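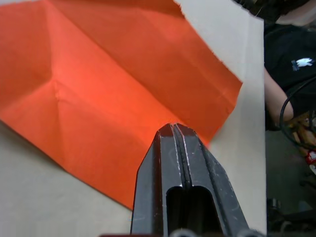 Dawber compares finger sets on folded paper

Dawber has begun a comparison of parallel gripper fingers for handling thin sheet material, using origami paper as the test piece. The work is being done on a two-arm bench cell with a camera at each wrist, and is due to run until December.

Two finger sets are under test. The Galler set is narrow and tapers to a flat tip. The Rendska set has a wider pad and a softer face. Each is put through 30 attempts at four tasks: lifting an edge from the table, passing the sheet from one arm to the other, pressing a crease and opening a fold.

Sheets that have already been folded are kept in the trial. An old crease raises part of the paper clear of the surface and gives the fingers something to get under, but it also makes the sheet bend in places the operator did not choose. Results for new and used sheets are logged separately.

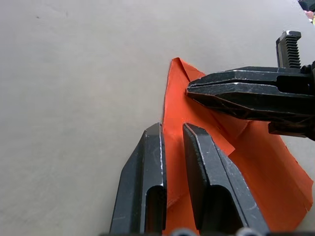

Both grippers at work on a creased orange sheet.

The transfer between arms has taken the most time to set up. If the second gripper closes before the first has settled, the paper twists between them and the next fold starts out of line. Dawber has added a short pause to the control sequence and reduced the closing speed of both grippers. The grip force is left unchanged within each set of attempts.

Strips are being tried as well as square sheets.
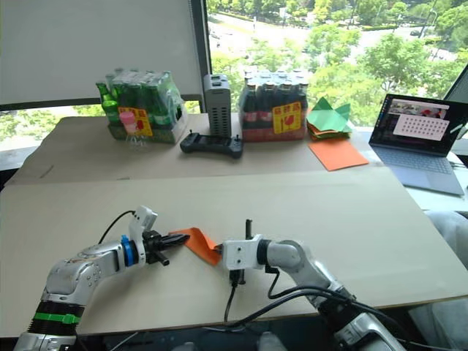

They are held at each end and brought together slowly, which gives a simple check on how well the two arms agree on position. Any difference in height or wrist angle appears as a twist in the paper, and can be compared with the joint readings afterwards.

The log stood at 966 attempts when this item was prepared, including set-up runs that will not be scored. A second controller, supplied by Sistach, will be fitted once the finger comparison is complete. The same tasks will then be repeated with whichever set has the lower number of dropped sheets.

Recent items

Sistach controller: notes on cable routing
Wrist camera focus at short range
Finger wear after 9 weeks of bench use
Rendska pads: cleaning and replacement

Contact | Copyright Dawber | Back to top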